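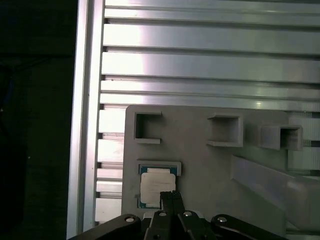
Back on the CPU policy today, and I think the grip idea is finally getting somewhere! What I'm after is pretty simple to say: if I train only on demos that start from slightly wrong grasps, does the arm learn to fix its own aim? So I keep making the starts awkward on purpose. Fingertips on the corner of the chip, just the corner, with most of that smudgy white top left alone. Américo Teixeira thinks corner starts are a waste of demos (he said so twice before lunch). We'll see. I've got 648 in the set now and 411 of those are the awkward kind.
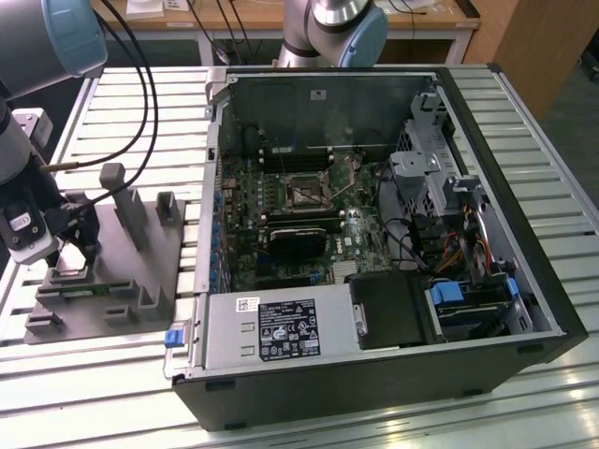 Anyway, the bigger worry is the socket. Picking is one thing, but lining up over the board is where Plostura, my older baseline, falls apart, and I still can't tell if that's the wrist view or the way I chop up the actions. I dropped the chunk length to 5 this afternoon and started another run. Should've done that in January, ugh.

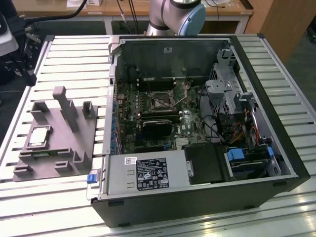 Américo Fonseca wants a clean comparison before we write anything, so 200 trials per policy, same starts for both, and no peeking halfway through. Fine. I'll peek a little. Also need to ask him about the Calado scoring script, it counts a half-seated chip as a success and that can't be right?? Training should be done by 6 a.m.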